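Vimdale Small Animal Rescue
Foster Notes, May 6, 2024

Joltik and Fleury are still waiting

Two of our longest-staying rabbits are still in foster care in Plelthorpe. Joltik is a gray buck with one lopped ear. Fleury is a white doe, a little older and a good deal calmer. They came in separately last September and were bonded over the winter, so they need to go to a new home together.

Joltik had an abscess under his jaw when he arrived. The vet drained it, and he finished a long course of antibiotics at his foster home. His last checkup was clear. He may need his back teeth looked at twice a year, and whoever takes him should plan for that cost. Fleury has had no health trouble apart from some overgrown nails.
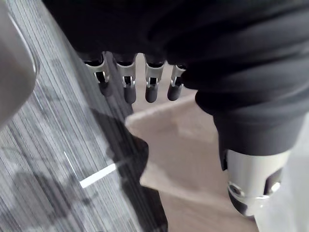
Both rabbits are spayed or neutered and use a litter box well. Joltik does not like to be picked up and will kick if you try. He does better if you sit on the floor and let him come over. Hold your hand low and still, fingers pointing down at the floor like the row of metal ones with the dark rubber tips, and he will usually come and push his nose against it. Fleury will take a treat from anyone and then leave.

Zsófia Antal has fostered the pair since they were bonded. She reports that they are most active early in the morning and again after supper, and that they sleep through most of the day behind the couch. They are used to a vacuum cleaner and a television. They have not lived with dogs. A neighbor's cat has looked at them through the screen door and neither rabbit seemed to care.

They will need an exercise pen with at least 30 square feet of floor space, open to them all day, plus time out in a rabbit-proofed room. We do not place rabbits in outdoor hutches. Carpet is fine, and so are rugs over a hard floor, but Joltik digs at loose edges and has ruined one bath mat. Cover or move any electrical cords before they arrive. Fleury chewed through a phone charger in her first week.

Hay should make up most of what they eat. They are on timothy hay, a small amount of plain pellets, and a plate of greens at night. Romaine and cilantro are the favorites. Neither one will touch kale.

The adoption fee for the pair is unchanged. It covers their surgery, their vaccines, and a starter bag of the pellets they eat now. To set up a visit, fill out the rabbit form on our website and put both names at the top. Please allow up to 4 days for a reply.
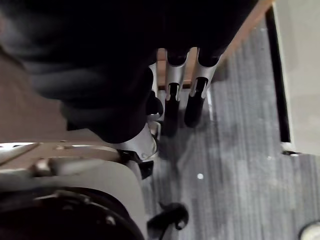

Supplies we are short on

Timothy hay, paper-based litter, and large cardboard boxes without tape or staples. Fleece blankets are also welcome if they have been washed without scented detergent. We cannot use cedar or pine shavings. Drop-off is at the side door during regular hours.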